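9. März 2021

Budget für den zweiten Arm, erster Durchgang

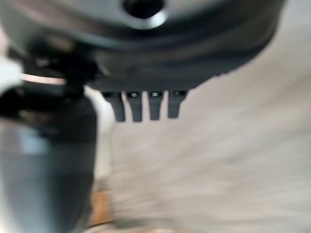
Der Greifer von unten, mit den vier kurzen Fingern, während der Fahrt.

Vormittags die Angebote nebeneinandergelegt. Brokov will für den Greifer mit Flansch 1075 Euro netto, Bielecka liegt bei 813, dort fehlen aber Kabel und Adapterplatte. Beides müsste ich extra bestellen oder in der Werkstatt machen lassen. Die Platte könnte Tekle fräsen, er hat aber bis Monatsende die Vorrichtungen für Stistow auf dem Tisch. Ich habe ihn trotzdem gefragt. Er will bis morgen sagen, ob er es dazwischen schafft.

Tekle Gashaw war auch sonst der Einzige, der heute in der Halle war. Wir haben eine Stunde über die Finger gesprochen. Er hätte gern längere, damit wir auch an die tieferen Kisten kommen. Ich bin dagegen, solange wir nicht wissen, wie sie sich unter Last verhalten. Ein Satz Ersatzfinger kommt auf jeden Fall in die Liste, dazu Schrauben. Von den kleinen sind in der Schublade noch 17 da, das reicht eine Weile.

Mittags Reissuppe aus der Thermoskanne. Kalt in der Halle, die Heizung am Tor geht immer noch nicht.

Danach die Wartung gerechnet. Jindora verlangt für den Jahresvertrag 672 Euro je Arm, Anfahrt inbegriffen. Bei zwei Armen gibt es keinen Nachlass, ich habe zweimal nachgefragt. Ohne Vertrag zahlen wir jeden Einsatz einzeln. Im letzten Jahr hatten wir zwei Einsätze, beide Male wegen eines Gelenks, und die Rechnungen zusammen lagen über dem, was der Vertrag kostet. Also nehme ich ihn vorerst für beide in den Plan und streiche dafür den neuen Rolltisch. Der alte wackelt, aber er steht.

Offen ist weiter die Frage, ob wir den Arm kaufen oder mieten. Zur Miete habe ich nur eine mündliche Auskunft von Brokov, auf die ich mich nicht verlassen will. Schriftlich soll es bis Ende der Woche kommen. Kaufen würde heißen, dass im laufenden Haushalt für Schulung nichts mehr übrig ist. Tekle meint, er kann die beiden Neuen selbst einweisen. Das glaube ich ihm, es kostet ihn aber Tage, und die stehen in keiner Tabelle. Ich habe jetzt eine eigene Zeile dafür angelegt, ohne Betrag.

Abgabe der Planung ist im April. Bis dahin brauche ich von Bielecka die Lieferzeit, von Brokov das Mietangebot und von der Buchhaltung die Auskunft, ob Greifer und Arm als ein Gerät abgeschrieben werden oder getrennt. Letztes Mal hieß es getrennt, und hinterher musste alles umgebucht werden.

Um halb sechs Schluss gemacht. Die Tabelle liegt auf dem Laufwerk unter Planung, der Ausdruck mit meinen Notizen im blauen Ordner. Morgen zuerst Bielecka anrufen.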